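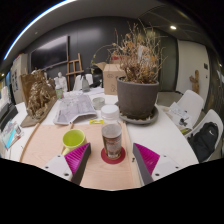
Houseplants and Shared Spaces > Problem Plants

Thread: Is the big one on our studio table dead or just sulking?

Rotton
Posts: 703

I help look after a shared art studio. We have a long white table that collects everything, and for two years the main thing on it has been a plant in a big dark grey pot. I say plant. It's brown and tan twigs now, and not a leaf on it you'd call alive. Half the members say it's dormant and will come back in March. I say it's compost. The label got lost before my time, so please don't ask me what species it is.

Second question, same table. Somebody wants to buy Jelex, a liquid plant reviver, to bring it back. 30 dollars a bottle. Has anyone here seen it do anything?

Psarras
Posts: 3446

Scratch the bark with your thumbnail, low down on the main stem. Green underneath, there's hope. Brown and dry all the way in, it's gone. Do it in a few places before you decide.

And no, don't buy reviver. I've tried two brands over the years and what I got was wet dead plants.

Erov
Posts: 30

I'll disagree with Psarras on the reviver. I used Jelex on a ficus that had dropped every leaf and it came back in five weeks.

Psarras
Posts: 3446

Ficus drop their leaves if you look at them wrong, and then they grow new ones. Did you have a second ficus that didn't get the stuff?

Erov
Posts: 30

No, I had one ficus. I'm not running a lab. I'm telling you what happened.

Rotton
Posts: 703

Scratched it in four places. Brown, brown, brown, and one where the twig snapped off in my hand. One of the dormant crowd says I scratched too high up. I was an inch off the soil.

greywater_jo
Posts: 212

What's the light like in there? I see dark walls in these studio places all the time and then people wonder why nothing grows.

Rotton
Posts: 703

The back wall is charcoal and the TV hangs on it. Whoever picked the paint wasn't thinking about plants. I don't buy that it was only the light, though. There's a saucer under that pot and I've seen three different people "just top it up" on the same day.

greywater_jo
Posts: 212

So it could be drowned roots as well. Tip it out and smell them. Rotten roots stink, you won't need a second opinion.

Psarras
Posts: 3446

Have you got a picture of the whole thing? Twigs up close don't tell me much.

Rotton
Posts: 703

Taken from the near end of the table. The plant is the tall brown thing in the middle, with the white plaster statue to the right of it. Ignore the mug and the papers, there's always a mug and papers.
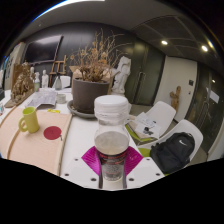
Re: Is the big one on our studio table dead or just sulking?

Psarras
Posts: 3446

Withered right up to the tips. I wouldn't wait for March. Take it out, scrub the pot, fresh soil, start over with something that puts up with neglect. A pot that size is worth more than what's in it.

Erov
Posts: 30

Or leave it where it is. It's an art studio. I'd sooner draw that than another spider plant. All those brittle stems are good practice, and you've got a small easel sitting right there on the table.

Rotton
Posts: 703

That's exactly what the other half of the members say, after they give up on dormant. First it was resting, now it's a still life. Meanwhile I'm the one picking up the bits that come off it.

greywater_jo
Posts: 212

I'm with Erov for once. If people draw it, keep it, but then it's a prop. Stop watering it and get the pot off the middle of the table. You can't tell me you don't need the room.

Psarras
Posts: 3446

Dry twigs in a building full of paint rags and who knows what. I'd think about that before calling it a prop.

Rotton
Posts: 703

OK. No Jelex, I've said I won't sign off on 30 dollars for that. I'll tip it out this weekend and check the roots. If they're mush it goes, and anyone who wants to draw it can take the twigs home in a bag.

Erov
Posts: 30

Save me a bag then. And I still say the ficus was the Jelex.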